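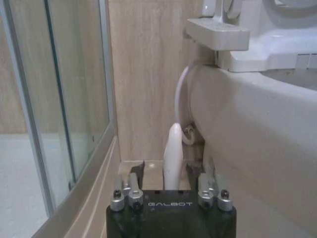
Bathroom robots pulled from service after water line fault

A trial of cleaning robots at a residential block in Nultstead has been stopped after one of the machines pulled on the water hose behind a toilet and flooded a bathroom, then kept working for 16 minutes with water on the floor.

The fault happened in June at Flomden Court, a building of serviced apartments where two robots had been cleaning bathrooms between guests. No one was hurt. Water reached the hallway outside the apartment and came through the ceiling of the unit below, which was occupied at the time.

Wubshet, the company that runs the cleaning contract, said both machines were switched off the same afternoon and will stay off until a safety review is finished. Human cleaners have taken over their rounds.

According to an incident summary given to residents, the robot had finished scrubbing the bowl and was returning the toilet brush to its holder, which stands in the narrow space between the toilet and the shower. The brush head caught on the flexible supply hose. The gripper stayed closed and the arm pulled back as programmed, and the hose came loose at the valve.

The arm has a force limit that is meant to stop it when it meets resistance. The summary says the limit had been raised during setup, after the robot kept halting when it pressed the brush against the bowl. The higher setting was supposed to apply only to scrubbing. It was left on for the whole cleaning routine, including the step where the brush is put away.

A second problem made the damage worse. The robot had no way to tell that water was running. Its cameras recorded the wet floor, but the software treated the shine as a reflection from the tiles and moved on to the next task. It was wiping the outside of the shower glass when a front desk clerk came up to check on a complaint from downstairs and pressed the emergency stop.

Dumisani Du Plessis, operations manager for Wubshet, said the company accepts that the setting should have been caught before the robots were left to work alone.

"We tested scrubbing at the higher force many times and we tested putting the brush away at the normal force," he said. "We did not test the two together with the final settings loaded. That was our mistake – the building had nothing to do with it."

Du Plessis said the robots had cleaned more than 500 bathrooms at the site before the fault. Logs from that period are now being read again. So far, four earlier runs have turned up in which the arm touched a hose or pipe and carried on. None of those caused a leak, but none of them raised an alert either.

Gekance, the engineering firm hired to carry out the review, will look at the force settings, the path the arm takes behind the toilet and the way errors are reported to staff. It has also been asked whether the brush holders should be moved to the other side of the room, away from the plumbing. Wubshet has already ordered floor sensors that would stop a robot when they detect water.

The family in the lower apartment was moved to another unit while the ceiling dried out. Building management said Wubshet is paying for repairs to both apartments and the hallway carpet. Supply valves in the other bathrooms on the robots' route have been checked by a plumber, who tightened several connections and replaced one hose that showed wear.

No date has been set for the trial to start again. If it does, Wubshet said, a staff member will be on the same floor whenever a robot is running, and the water to each toilet will be shut off at the valve before the arm goes behind the bowl. Residents will receive a copy of the review when it is complete. Questions about damaged belongings should be taken to the front desk at Flomden Court.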